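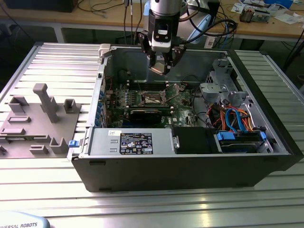 November, 4 pm. Clock and battery notes, Lornstead batch

Still on the Lornstead office towers. Complaint on the sheet is the same for nearly all of them: date resets, stops at a keypress on boot, users fed up. Coin cells flat, as you'd expect after years in a cupboard with the mains off. Swapped nine this morning. One came back up with the wrong date anyway, put it on the windowsill pile to look at later.

Drives are in better nick than I feared. Lowest so far shows 3,051 hours, hardly run in. Do NOT wipe the Motaung ones until the email comes back, they may still want the accounts folder.

Thermal paste: the old stuff has gone like chalk. Trying Luster on this lot. Spreads ok, tube is a pain, cap splits.

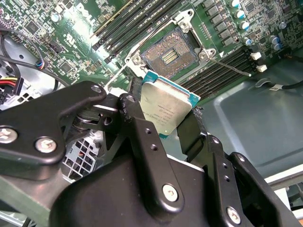 Anathi Mtshali thinks we're too quick to blame the battery, and that I should be checking the voltage before binning any. Her way is to meter it, write the reading on the case in pencil, then leave the thing unplugged overnight and look at the clock again in the morning. Fair. Slower though, and Sonddale want theirs back before the end of the month.

Meter is in the top drawer, fuse replaced. Please put it back there.

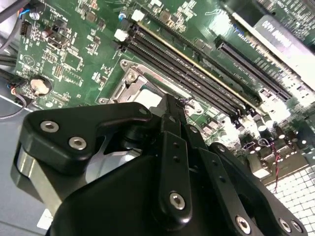 MEMORY

Mixed sticks again. Somebody has been pairing 8 GB with 4 GB to use up odds, it boots but I'd rather keep matched pairs for Sonddale and let the odd ones go in the spares. Label teh bags. Two bags with no label today and I had to test the lot.

Full memory test overnight on anything that's frozen even once. The quick one misses things,
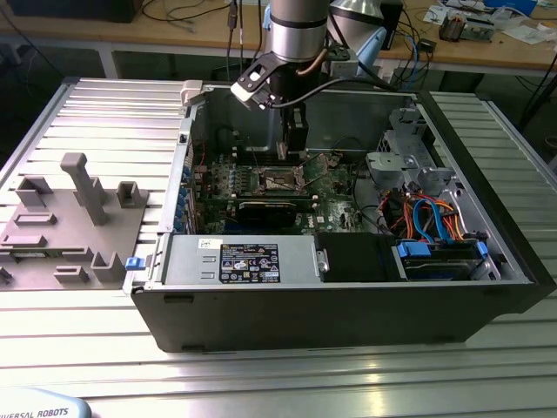 as we found with the last Lornstead return, which passed twice at tea time and fell over by the next morning. Left four running now, lids off, fan on. Results go in the blue book, not on sticky notes.

Still to do: order coin cells, chase Motaung, find out who has the long screwdriver. Isopropyl nearly gone aswell.

Bench notes, workshop copy | Contact the workshop | © All rights reserved | Back to top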